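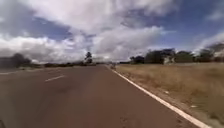 Côté perception, mon astuce d'atelier du moment : régler le suivi de ligne sur un seul bord avant de toucher au reste. J'ai longtemps laissé Nestport chercher toutes les lignes à la fois, et je passais mes soirées à corriger la trajectoire ! Maintenant je ne garde que la ligne blanche continue de droite, bien large au premier plan, et je masque le ciel (les gros nuages me fichaient l'exposition en l'air).

Pour le filtre, je moyenne sur 4 images, pas plus. Brenda Marsden préfère 22, mais chez moi ça traîne dans les virages. Et pensez à sauvegarder vos réglages avant chaque essai !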